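Part-time workshop assistant, printed parts — Marar

Posted Sep 21, 2019
3 min read
14 shares · 2 comments

Marar is looking for a part-time assistant to finish, check and pack 3D-printed plastic parts at our workshop in Tilosura. The post is for two days a week to begin with, starting in November. You do not need to have worked with printed parts before, but you do need to be patient with your hands and comfortable doing the same job several times over.

We are a small workshop. Most of what we print is made to order for other small firms: brackets, covers, holders, spacers and replacement pieces for equipment whose makers have stopped supplying them. Our largest regular customer is Nukov, who take up to 300 parts a month, mostly in white plastic. The rest are short runs and single pieces.

The parts come off the printers with supports still attached and edges that need attention. Your main job will be to take them from that state to one we can send out. That means trimming the supports, rounding off corners where the drawing asks for it, cleaning out the inside corners, and checking the piece against its job sheet before it goes in a box. 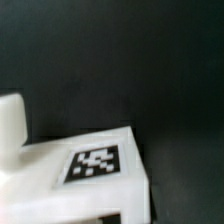 Blocky parts with an upright on them take longer than people expect. The inside corner where the upright meets the body is awkward to get a file into, and it is easy to leave a scratch on the flat face next to it. White plastic shows marks under a bench lamp, so we check pieces from a low angle before they are passed. A part with a small fault on a hidden face can often still go out. If it is on a face the customer will see, we print it again.

What the work involves

Removing supports with cutters, picks and small files
Sanding by hand, wet and dry
Measuring with callipers and writing the result on the job sheet
Sorting finished parts by order and packing them
Keeping the benches and the floor around the printers clear
Clearing finished plates and starting the next job, once you have been shown how

Design work is done by others and is not part of this post. If you would like to learn some of it later on, we can talk about that after the first few months.

What we are looking for

Good close eyesight, with glasses or without, and steady hands. You should be able to read a simple drawing, or be willing to learn. Experience in model making, joinery, dental work, sewing, jewellery or anything else that involves small and careful finishing would be useful, and please mention it even if it was a hobby. Some lifting is involved — reels and packed boxes — and there is one flight of stairs to the store room.

Sanding makes dust. We have extraction at the benches and supply masks, but if you have a chest condition please speak to us before applying.

Hours and terms

Two days a week, which can be agreed between us but should stay the same from week to week. There is a 30-minute paid lunch break. The contract is for six months in the first place, with a chance of more days if orders hold up. Tools, aprons and gloves are provided. The hourly rate will be sent to anyone who asks for the full job details.

How to apply

Write a short letter to Mayuree Phuthong, workshop manager, saying what you have done before and which days would suit you. A CV is welcome but not required. Letters can be handed in at the workshop or sent through the contact form on this site; please put "Finishing" in the subject line.

Those we invite in will be asked to spend an hour at the bench, paid, cleaning up a couple of parts with our tools. Bring an example of something you have made or mended if you have one.

Applicants who wrote to us about the Flaltell job earlier in the year are welcome to apply again.

Share this post
2 comments

We use cookies to keep this site working and to count visits. Accept · Settings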